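Farnulix Hall: staff social and raffle evening, pre-event safety checklist, with comments

Completed by Berwyn Howells, February 3, 2018

Same form as last year, I see, including the spelling mistake in section 4. I have filled it in as asked. Where the form gives a box too small to write anything useful, I have carried on underneath.
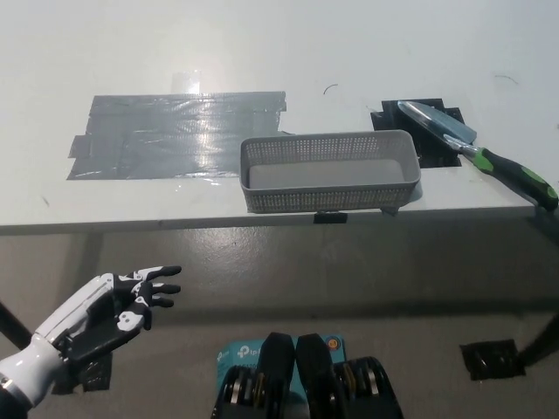
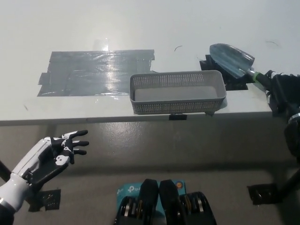
A table at the college.

1. ENTRANCES AND EXITS

1.1 Main doors open fully and stay open on the catch. YES
1.2 Rear fire exit opens from inside with one push. YES, on the second push
Comment: The form says one push. I have put what happened. Estates say the bar was adjusted in April. If so, I would like to see what it was like before.
1.3 Route to rear exit clear of stacked chairs. NO
Comment: Two stacks to the left of the door. I was told they are "only there until the evening". They were only there until the evening last year as well. Moved them myself.
1.4 Exit signs lit. YES

2. NUMBERS

2.1 Maximum number for the hall displayed. YES (300)
2.2 Expected attendance below maximum. UNSURE
Comment: The organisers say they have had over 50 replies and are "not worried". Replies are a poor guide. Last year people brought partners, children and in one case a whole evening class. I would like a head count on the door with a clicker. Apparently we own one.
2.3 Named person on the door all evening. NO
Comment: The sheet says "TBC/whoever is free". I have sent it back.

3. FOOD AND SERVING

3.1 Caterer has sent hygiene certificate. YES
Comment: Lerkus Catering sent theirs straight away, in date, with the right address on it. Credit where due.
3.2 Hot food kept hot from delivery to serving. CANNOT SAY
Comment: The plan has food arriving at noon and the speeches before lunch. The speeches are down for ten minutes. I have sat through these speeches. Either feed people first or ask Lerkus to come later.
3.3 Allergen cards next to each dish. PROMISED
Comment: Not the same as YES, and the form should have a separate column for it.
3.4 Serving hatch shutter locks in the up position. YES, tested
3.5 Tea urn on a stable surface with the lead behind it. NO
Comment: The plan puts the urn at the end nearest the queue. Swap it with the cake.

4. ELECTRICAL

4.1 All portable items carry a current test label. NO
Comment: The hall amplifier has a label. The raffle machine, hired from Clikomeo, does not. It is a light-up drum that spins and plays a tune. The hire company's leaflet calls it "fully safe for all occasions", which tells me nothing. No label, no plug. Tickets can be drawn from a bucket.
4.2 Extension leads not joined together. YES, for now
Comment: Checked against the layout drawing. If the band moves to the other side of the stage, as bands do, this answer changes.
4.3 Trailing leads covered. PARTLY
Comment: There is enough rubber matting for the stage side only. The answer I got about the rest was "we'll tape it". Tape holds a lead down, but people still catch a heel on the lump. Borrow matting from the sports block.

5. GAMES AND CHILDREN'S ACTIVITIES

5.1 Hanging items fixed to a point rated for the load. NO
Comment: The organisers want a piñata over the dance floor. The hook they have in mind is for the Christmas banner. I asked what weight it was rated for and was told it has "always been fine". It has always held a banner. Use a freestanding pole, outside, or drop the idea.
5.2 Clear space marked out round any swinging or throwing game. NOT ON PLAN
Comment: I want a rope and an adult holding the blindfolded child's start line. The plan shows the game next to the pushchairs.
5.3 Adult in charge of each activity. YES for face painting, NO for the rest

6. FIRST AID AND FIRE

6.1 First aiders on duty, minimum 2. YES ON PAPER
Comment: Two names given. One of them is also playing in the band. I have asked for a third.
6.2 First aid box stocked and in date. NO
Comment: Eye wash out of date. Plasters down to the very small ones.
6.3 Extinguishers in place and checked. YES
6.4 Person named to call the fire service and meet them at the gate. NO
Comment: Left blank two years running.

7. DECORATIONS

7.1 Nothing hung from sprinkler heads or light fittings. TO BE CHECKED AFTER DECORATING
7.2 No real candles. DISPUTED
Comment: The Ra society would like real candles on the top table for their presentation. They say theirs are in glass and that someone will watch them. Someone will be watching the presentation. Battery ones, please.
7.3 Paper streamers kept away from the serving hatch. YES

RESULT

The form asks me to tick "Approved", "Approved with conditions" or "Not approved". I have ticked the middle one, with some reluctance. The conditions are 1.3, 2.3, 3.5, 4.1, 5.1, 6.2 and 6.4, and I mean all of them before the doors open. I will come back on the morning with the same list. Please do not tell me it was all sorted by email, as I will be looking at the hook.

Signed: B. Howells
Copy to: Estates, social organisers, front desk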